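I've had a few people ask what I do all day now that I've moved over to the data side at Pallar, so let me try to explain it in a little thread, with apologies to anyone who came here for the garden updates (the beans are fine!).

1/ We're teaching a two-armed robot to tidy a table. Most of my day goes into gathering examples for it. I guide the arms through a small job from start to finish, save that run, move everything a little and do it all over again.

2/ The goal for this batch is 200 good runs. I got through 50 before lunch yesterday and felt very proud of myself, and then Jaime Lobo went through them with me and we threw out 2 where I'd dithered so long over a cup that you could practically hear me thinking.

3/ Dithering matters more than I expected, by the way. The model learns from whatever you hand it, so if I hover, it picks up hovering. I've been trying to move the way I'd move in my own kitchen, which is harder than it sounds with somebody else's elbows.

4/ We keep the props cheap and plain, mostly cups and desk things, and I shift them between runs so it doesn't just memorize one spot. This afternoon it's the blue cup up on the mesh pencil holder and the purple one out front on the black cloth, with the tissue box staying put at the back.

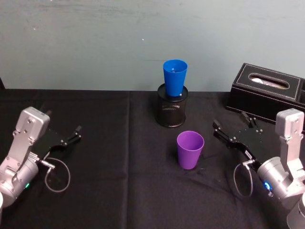
Areti Sotiropoulos
Pallar · April

5/ Lots of you asked whether it gets boring. Some, sure! But I put the radio on, and there's something nice about getting a run smooth all the way through.

6/ Next up is the Koubek set, which has lids. Wish me luck with the lids. I'll post again once we're through the first few.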